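Stimmen gesucht! Für unser Hörprojekt in Wenden suchen wir Menschen, die gern erzählen – vom ersten Fahrrad, vom Sonntagskuchen, von der Straße, in der sie groß geworden sind. Vorkenntnisse braucht es keine, nur ein bisschen Zeit und Lust am Plaudern.

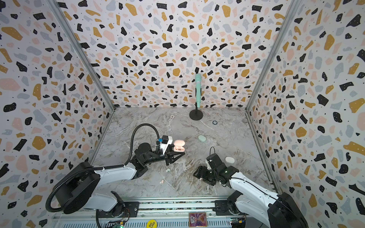 Muss ich eigene Kopfhörer mitbringen? Ohrhörer und Mikrofon bekommt ihr von uns, und einen Tee gibt es natürlich auch!

Eine Aufnahme dauert bis zu 2 Stunden, die Termine liegen im Juni 2024. Meldet euch einfach bei Zoi Alexiou oder Kosmas Kokkinos im Büro von Sonent – wir freuen uns wirklich über jede Stimme, ob laut oder leise.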